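Teaching a robot to take a PC apart by letting it be wrong first

July – by Ebise Negussie
14 shares | 5 comments

I've been promising a write-up of the Poltau experiments for ages, and now that we have a result I'm happy with, I can't stop talking about it, so you get the long version!

Quick background if you haven't been following along. Our group works on taking old desktop computers apart with a robot arm. Graphics cards, drives, memory, processors, all of it. Putting things together with a robot is a well-studied problem. Taking them apart is messier, mostly due to the fact that you never get the same machine twice. A latch is bent, a cable got routed the strange way by someone years ago, a screw is missing. You can't just record one set of motions and play it back.

Until this spring our approach was the usual one. Liya Birhane would guide the arm through a task by hand, we'd collect a pile of those demonstrations, and then we'd train a policy to copy her. It worked fine as long as the gripper started out more or less where Liya would have started. Move it a little to the side and it would press down on a capacitor with total confidence. (Sorry, capacitors.)

The new idea came from Gadisa Yilma, who asked why all our demonstrations were so good. Liya is very good at this. She almost never misses, which means the policy never saw what a miss looks like or how to get out of one. So we started collecting what we now call recovery demos. Before each one, a script pushes the gripper to a bad spot – too far left, tilted, too low, fingers half closed – and Liya has to get back to a sensible position and finish the job from there.

We kept the total at 500 demonstrations so the comparison would be fair. One policy got 500 clean ones. The other got a mix of clean and recovery. Same network, same training time, same set of towers held back for testing.

On opening the processor socket, the clean policy finished 13 percent of the trials where we started it in a bad position. The mixed one finished 81 percent. I made Sneha Rastogi rerun the whole evaluation because I was sure we'd loaded the wrong file. We hadn't. She got the same numbers to the trial and was very gracious about losing her afternoon.

What I love most is watching it fail now. The old policy failed fast and hard. The new one comes down beside the lever, stops, lifts a bit, shifts over and tries again, and sometimes it does that three or four times before it gets a finger under. It looks like a person hunting for a light switch in the dark.

Some caveats. The socket is a nice target, rigid and always facing up once the tower is on its side. Cables are another story, and the mixed policy is only slightly better than the old one at unplugging them. Drive latches fall somewhere in between. I also don't know yet how much the mix matters. We went half and half on a hunch, and Lemlem Assefa is running the sweep now to see if a much smaller share of recovery demos would do, which would make Liya's wrists very happy.

Next up is the graphics card, with the little retention clip that everybody who has built a PC has sworn at. I'll post those numbers when we have them, good or bad.

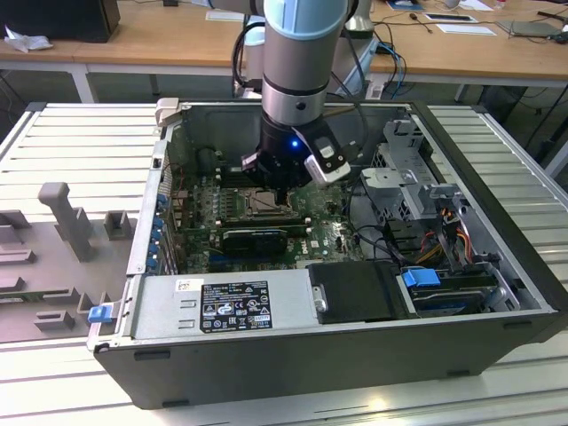 If you work on something similar and want the script that generates the bad starting positions, leave a comment and I'll send it over. It's short and kind of ugly, but it runs.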